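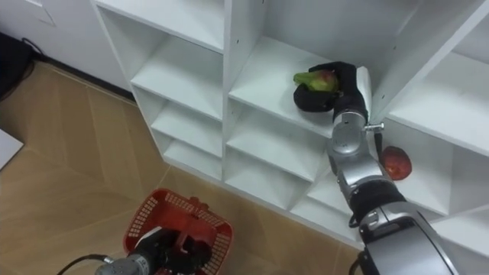

Data Collection & Labelling

Forum > Manipulation > Data Collection & Labelling > Fruit from shelf to basket: keep the bad grasps?

okia_bench
April 20, 2023

We're gathering examples for a pick-and-place policy and I'd like some opinions before we go any further. The task is simple to say: left hand holds a shopping basket, right hand takes fruit out of a white cubby shelf and puts it in the basket. An operator drives both arms. Everything is saved from the head view along with the joint values.

We have 3310 episodes so far. My question is what to do with the ones where the operator fumbles. By that I mean the fingers close on air, back off and go again, or the fruit rolls and the hand has to chase it. The fruit ends up in the basket in most of them. Do you keep those whole, trim them, or throw them out?

The first picture is the sort of grasp I'm happy with, fingers above and below the green one. The next is with the right hand still open.
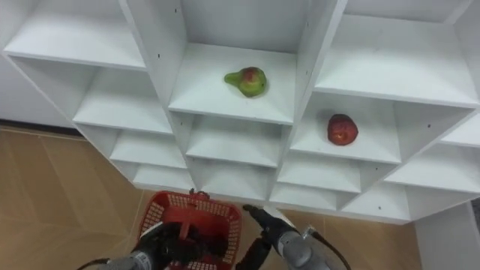
Pear in the centre compartment, apple one level down on the right.

The instruction text is only "put the fruit in the basket". We didn't name the fruit or the order.

plerance
Keep them. If the policy never sees a missed grasp it won't know what to do when it misses one. We trained on clean runs only for a bin job and the arm would close on nothing, carry nothing to the bin and let go of nothing, very smoothly. Adding the retries back in sorted most of it.

tallow_k
I'd disagree with keeping them whole. Recovery is useful but the mistake that comes before it is also in the data, and the model copies both. What we do is mark the point where the operator starts to correct and only train on what follows. It's slow to label. You get used to it.

plerance
Fair, but with over three thousand episodes who is doing the marking? I'd sooner have the messy set now than the tidy one in May.

okia_bench
Two of us, and neither of us wants to. I did a small batch yesterday and it took most of the afternoon. The hard part is deciding where the correction starts. Sometimes the operator slows down well before the fingers are anywhere near the fruit and I can't tell if that is a correction or just care.

Nadège Guérin
Have the operator mark it while recording. We put a foot pedal under the desk at Lotumum. Press it when you know you've got it wrong, press it again when you're back on track. It isn't perfect, people press late, but late by a steady amount is easy to shift afterwards. It also saves arguing over what someone meant.

Separate point. Your instruction is too loose. With a pear and an apple both out, the operator picks one and the text gives no clue which. Half your data says go left and the other half says go right for the same sentence. I would write "put the pear in the basket" and split the episode at each fruit.

okia_bench
The pedal is a good idea, thank you. I think we have one in a drawer.

On the text, I was hoping the loose version would teach it to clear the shelf in any order. This one has only the apple on the shelf, so the target is clear enough from the view:
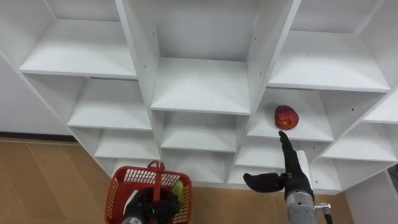

Right index finger just under the apple, basket in the left hand.

tallow_k
The target is clear there, yes. The view with both fruits is where it goes wrong. I'm with Nadège, split and name. You can always join them up later.

How often do you move things about? If the apple is always on the right-hand side you'll train a very good reach to the right-hand side.

okia_bench
We have 14 layouts and change every hour or so. Arnaud wants more and I want lunch. The shelf itself stays put, I admit.

plerance
Move where the robot stands, then. A hand's width either way does more than another layout, in my experience.

tallow_k
More than another layout, maybe. I wouldn't do it in place of them.

Comments (3)

mirrin: We had the same row over loose instructions. Ended up saving both, one line for the whole job and one for each fruit.

j_osk: Does anyone have pedal code that stamps the same clock as the cameras? Ours drifts.

mirrin: Log the pedal on the machine that logs the joints. Ours stopped drifting after that.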